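4. Leftovers and the second shelf

4.1 Where the food goes

Most of what we know about household food waste comes from bin studies. Bags get weighed, sorted, weighed again. Good for totals, bad for reasons. A bag of slimy spinach says nothing about where the spinach sat for the week before, or who thought someone else was going to cook it. So we went the other way and asked people to keep a shelf diary: what went in, which shelf, what came out, what got tossed.

Diaries ran in 20 households in Kunusmont, starting in October, for 12 weeks. All had at least two adults. Entries were short by design, one line per item, pen and paper taped up somewhere in the kitchen. Phone entry was tried first with the Cliron form and dropped, people forgot. Paper did better. Handwriting was a problem in several homes and those lines were coded twice, once by Leite and once by a student reader, then compared.

We coded over 300 tossed items. Cooked leftovers were the biggest group, then salad greens, then opened jars and tubs. Bread was low, but bread mostly lives outside the fridge so this is no surprise (see Section 6 on freezers, where bread comes back).

4.2 Depth beats height

Our first guess was height. Eye level gets seen, low shelves don't. The diaries only partly back this up. What mattered more was depth, how far back the item got pushed and what was later put in front of it. Gautam's earlier work on pantry cupboards found the same thing for canned goods, and we should of expected it here.

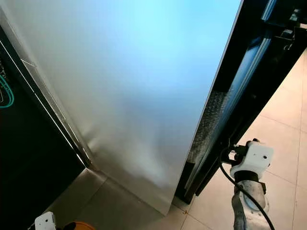
Figure 3. Refrigerator with the door partly open.

People also look for less time than they think. In interviews most said they "check" the fridge before shopping. Pressed on it, checking meant opening the door, looking at the front row, closing it. Milk yes or no. Eggs yes or no. The back row was left for cleaning day, and cleaning day in several homes had no fixed date at all.

Containers made it worse. Opaque tubs were tossed more often than clear ones, and reused yogurt tubs worst of all, as they look like yogurt. One diary has the same tub of lentils entered three times under three names. Labels helped when used but the habit faded fast, by the fourth week most rolls of tape had gone back in the drawer.

4.3 Who decides

Tossing is a social act too. In the shared flats near Ineo, items with no clear owner stayed longest. Not eaten, not thrown out. Families were quicker, usually one person made the call and made it alone. When that person was away the count dropped, then jumped on thier return.

We did not weigh anything, so no claims on volume here. A half onion and a full pot of soup each count as one line. Weights are left to follow-up work, along with the question of second fridges, which three homes had and which the diary sheet had no column for.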